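5. Práctica con las pinzas de mano: mover una silla

Esta sección forma parte de la guía del taller Nellel y se hace después de la calibración (sección 4). Los grupos trabajan por parejas: una persona lleva las pinzas y la otra controla la grabación en el portátil. Cada turno dura más de 4 minutos, así que conviene repartir los papeles antes de empezar.

5.1 Preparación

1. Retire mochilas y abrigos de la zona de paso.
2. Coloque la silla de oficina frente a la mesa, con el asiento hacia el tablero y el respaldo hacia usted.
3. Conecte las dos pinzas al concentrador. La izquierda va en el puerto 1 y la derecha en el puerto 2.
4. Abra el programa Plakix y cree una sesión con el código del grupo. El grupo de Rosário Coelho usa el 810; el de Vlastimil Slanina, el 1907.
5. Compruebe que la batería de la cámara de cabeza marca 100 %.

Nota: si Plakix muestra las pinzas intercambiadas, cierre la sesión, cambie los conectores y vuelva a abrirla. No lo corrija desde el menú de ajustes, que guarda el cambio para todos los grupos.

5.2 Agarre del respaldo

1. Sitúese detrás de la silla, con un pie algo adelantado.
2. Abra las dos pinzas del todo antes de acercarlas.
3. Lleve cada pinza a un lado del respaldo y cierre los dedos sobre el borde, no sobre la malla.
4. Mantenga los cubos de marcadores sin tapar. Las mangas largas deben ir remangadas.
5. Diga «listo» en voz alta. La otra persona inicia la grabación.
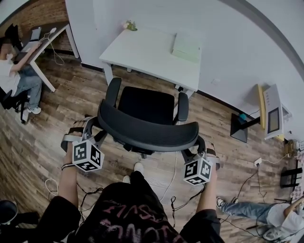 Figura 5.1. Agarre con las dos pinzas sobre el borde del respaldo.

5.3 Desplazamiento

1. Empuje la silla hacia la mesa a velocidad constante.
2. Deténgase antes de que los reposabrazos toquen el tablero.
3. Abra las pinzas, retroceda un paso y espere el aviso de fin de grabación.
4. Devuelva la silla al punto de partida con las manos, sin pinzas.

PRECAUCIÓN: los cables de las pinzas llegan hasta el suelo. No camine hacia atrás sin mirar y no deje que las ruedas de la silla pasen por encima de ellos.

Nota: las tomas en las que se suelta una pinza también se guardan. Márquelas con la letra F en la hoja del grupo y repita desde 5.2.

Las dudas sobre Plakix se consultan con Marloes Van Dijk; las pinzas dañadas se entregan a Toon Vermeulen, con una etiqueta que indique el lado y el fallo.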